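Another award went around my old work group chat in April. Hivance, who make coding and marking units for packaging lines, won a design prize for the operator panel on their new carton printer. The press release called it "intuitive" four times. I went and read the whole thing, then I read the award's entry rules, and I have been grumpy about it since.

I ran packaging lines for a living until a few years ago. I've stood in front of a lot of panels at four in the morning with a date code that wouldn't print and a pallet of product backing up behind me. So I do care about this stuff. A bad panel costs real money and makes people miserable. What I doubt is that a trophy tells you whether you're buying a good one.

Start with the rules. Entry is paid. If you're picked, there is a second charge for the winner's package, and that's where you get the logo, the certificate and the right to put both on your trade show booth. The judges get photos, a short text and, if you want to pay to ship it, the unit itself for a while. In the year Hivance won there were 1,456 entries in the product section and 191 of them took something home. I'm not saying those 191 are junk. I'm saying I'd like to know how many minutes anyone spent with gloves on.

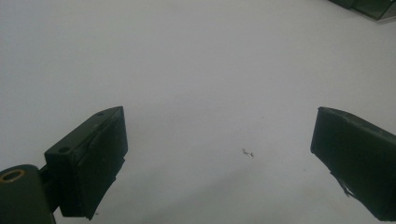

Gloves are my test for everything. The Tehrani line I worked on for years had an ugly gray box with real buttons, and you could clear a fault on it with wet nitrile gloves and your reading glasses in your other pocket. When it was replaced with a Uvton touch unit, the sales guy swiped through the menus with one bare finger in a carpeted meeting room. Lovely. On the floor it ignored about half of what we did to it, and the "confirm" button sat right next to "discard job." I lost a full run of labels to that button. So did everyone else on my shift.

Did the Uvton win anything? Of course it did. It was on the brochure.

I asked Duangjai Intarasuk what she thought. She buys for a mid-sized tea packer and has sat through more demos than I have. Her answer was that she pays no attention to awards at all, but her boss does, and so the awards end up in the spreadsheet anyway. They have a column for it! It counts for five points out of a hundred, the same as spare parts lead time. I had to read that message twice. Five points for a sticker and five points for whether you can get a print head before the weekend.

She also made a fair argument against me, so here it is. A company that bothers to enter usually had a designer in the building, and plenty of firms in this trade never did. You can tell when the menus were laid out by whoever wrote the firmware. She'd take an award-winning panel over one of those, all else being equal. Fine. All else is never equal, but fine.
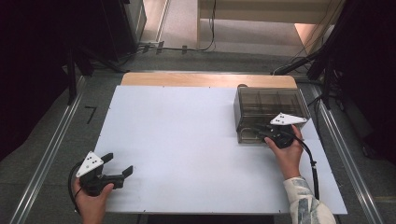 What I'd want from Hivance instead of a press release is pretty dull. How many steps does it take to change a date format? What happens to the job in memory if the power drops? Can I lock the best-before field so a new hire can't edit it by accident? How long do they promise to sell the screen as a spare? I sent them those questions on the contact form. I got back a PDF brochure with the award logo on the front page and a line saying a regional manager would be in touch. The regional manager has not been in touch.

Flivitz, to be fair to somebody, put their whole operator manual online where you can just read it. It's 127 pages and parts of it are badly translated, but every one of my questions except the spares one is answered in there. Their panel looks like a microwave from my childhood. They've never won a thing as far as I can find, and I suspect they've never filled in the form.

I did look for any study that tied these prizes to fewer mistakes on the floor, or shorter training, or anything you could measure. I found a lot of pages by the people who run the prizes. If you know of something better, send it over and I'll read it properly.

Meanwhile Duangjai has a demo of the Hivance unit coming up at her plant. I've told her to bring the gloves, and to ask for the discard button first.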